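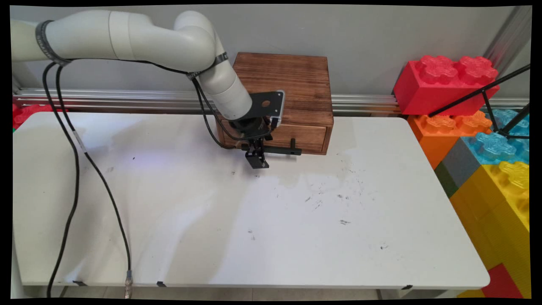
*The little drawer box on the white bench, drawer closed.*

The small wooden box has come back to us from Wekesa Barasa, who spent most of March working on it between other jobs. Long-time members will remember it from the Dindimow sale, where it went unsold two years running and was then left with a bag of odd hinges. The drawer jammed every time the weather turned humid.

Wekesa took the drawer out, rubbed the runners with candle wax and planed a sliver off one side. He left the top alone. It has a darker colour than the rest, a bit burnt-looking, and opinion at the last meeting was split on whether to sand it back. Wafula Mwakyusa argued for keeping it and got his way – the grain still shows well on the sides and a new finish would probably look patchy beside the old one.

The knob stays too. A few people offered brass ones, thank you, but the small dark one suits it.

If you have a drawer at home that sticks, try the wax before you reach for a plane. Rub it along both runners and the bottom edges of the sides, work the drawer in and out, then wipe off the crumbs. A stub of plain white candle is fine. Please don't use cooking oil, as it goes gummy and picks up dust.

Wafula is running a session on drawers and small boxes at Nigam Hall on 21/04/2024. Cost is $7, or $25 if you want a plain pine box to take home and finish yourself. Bring your own sandpaper and an apron. Names to Wafula, please, and let him know if you need a lift.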